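Usari Rooms: the big clear-out

Ground floor and first floor, Itach Street side

We have had the two floors since 2000 and had never once emptied every cupboard at the same time. This year the lease on the first floor was up for renewal, so it seemed the right moment. It took most of a week, with five of us there on the busy days and two on the quiet ones. Rukhsana Arain kept a notebook of what went where, and most of what follows comes out of that notebook.

The captions are short. If you want to know what happened to a particular item, ask Rukhsana before the end of June, after which the notebook goes in the filing cabinet and will be harder to get at.

Where we started

The plan was to work from the top of the building down. The first floor had the stationery cupboard, the sample shelves and the long run of box files that came over from the Pärn office when that closed. Faisal Khokhar went through the box files on his own over two days. He kept 30 of them and the rest went for shredding. Anything with a signature on it was kept, and so were the old floor plans, which are on paper so thin you can see your hand through it.

The sample shelves were quicker. Folitz had asked for their binders back years ago and we had always said yes and then not sent them. They have now gone, by courier, with a note of apology in the top box. The courier wanted them in boxes of no more than seven binders each, so we had to repack half of them on the landing.

Waste and sorting

We set one rule for the bins, which was that no bin went into a sack until somebody had looked through it. Shagufta Hayat had found a set of cabinet keys in a wastepaper bin on the first morning, under a sandwich wrapper, and after that the rule was kept properly. The bins on both floors are the plain round sort with no lid. They fill up fast when people are sorting, mainly with paper that has been crumpled when it could have been laid flat.

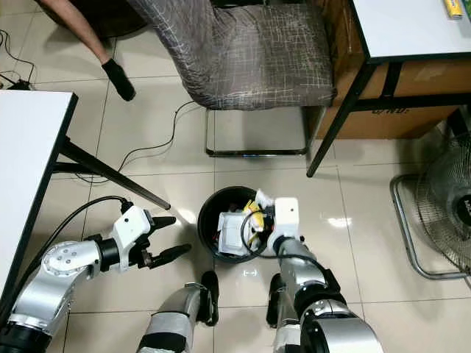
Flat paper and card went in the blue sacks for recycling. Wrappers, tissues and anything that had touched food went in the black ones. Rafia Rind wrote the two lists out in marker and taped them to the wall by the stairs, and by the second day people had stopped asking. We filled 19 sacks in all. The collection firm would not take them from the front step, so they had to be carried round to the yard and put behind the gate.

Bin liners are now on the shopping list as a regular item. We had been using carrier bags in some rooms, and they slip down inside as soon as there is any weight in them.

Floors and cables

The tiled floors came up well with warm water and a little washing-up liquid. We tried the floor cleaner that was already under the sink and it left a film, so what remained of it has been given away. The grout is another matter. Kausar Sial did one line with an old toothbrush and it was clearly lighter than the lines on either side, but it took her most of a lunch hour and we left it there.

Loose cables are to be taped down or run along the wall wherever they cross a walkway. Some of this has been done and some has not. If you have a lead going across the floor to your desk, please bring it round the edge before you start work. Spare tape is in the top drawer by the door.

Chairs

Every chair was wiped down and the fabric ones were vacuumed with the small nozzle. Two had split seats and have gone. Chairs with a metal loop base should be lifted when you move them and not dragged, as the dragging is what marks the tiles. Felt strips are on order.

What is left to do

The cupboard under the stairs has not been touched. Nor has the high shelf in the kitchen, where there is at least one slow cooker and a fondue set with a single fork. If either is yours, take it home. The lost property box is on the windowsill next to the kettle and holds an umbrella, a pair of reading glasses and a child's glove.

Sacks for the next collection should be in the yard by eight in the morning. Kausar has the gate key.

Page last changed 25 May 2018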